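Grundau Divided Mealtime Plate

Item 705
In stock, ships in two boxes or more on clinic orders

If you've ever watched a child push away a whole dinner because the peas touched the noodles, you already know why I love this plate! We have carried feeding supplies for kids with oral motor and sensory needs for years now, and the Grundau is the one I find myself pulling off the shelf whenever a parent calls and says, "We don't even know where to start."

The plate has three wells with steep inner walls, so a child can scoop against a side that doesn't give way. One well is smaller and a little deeper than the others. Skurkov, who makes it, calls it the "dip well," but most of our families use it as the tasting spot (one bite of something new, no pressure, and the rest of the meal stays safe and familiar). The base is weighted, and there is a suction ring underneath that you can pop out for washing.

Yasaman Dehghan, our feeding dietitian, started using the first version in October with her morning group. She came back with two pages of notes and we sent every one of them to the factory. The pull tab on the suction ring is bigger now, and the outer lip has been rolled so that it is kinder to wrists that rest on it. I can't tell you how happy it makes me when a manufacturer listens like that.

Works with a tray or straight on the counter or table. The suction ring likes a smooth, clean surface. On wood grain or textured plastic it will hold for a while and then let go, so if your table is rough, put a tray underneath.
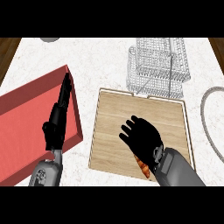 Large red tray with raised edges on a marble countertop.

Details

Total capacity: 800 ml across the three wells
Width: 9 inches
Ages: 6 months and up, with an adult at the table
Colors: blue, green, plum
Dishwasher: top rack, ring removed
Microwave: yes for the plate, no for the ring

What goes with it

The Guvov short spoon fits the curve of the wells nicely and has a flat bowl that is easy to clear with the upper lip. For children who are working on holding their own utensil, look at the Shirazi built-up handle, which slides over the Guvov and over most ordinary toddler spoons too. Both are sold separately. A lid for the plate is coming, and I will add it to this page as soon as we have it.

A few notes from families

Let your child play with it empty for a day or two before you serve on it. New dishes can be a big deal! Several parents have told us that letting the child choose what goes in the dip well made a real difference in how long everybody stayed at the table.

Please remember that a plate is a helper and can't stand in for an evaluation. If your child coughs or gags often at meals, or is losing weight, talk with your doctor or feeding team first.

Replacement rings

Rings are sold singly and fit both versions of the plate. Order under the same item number and write "ring only" in the comment box.

Page updated December 4, 2013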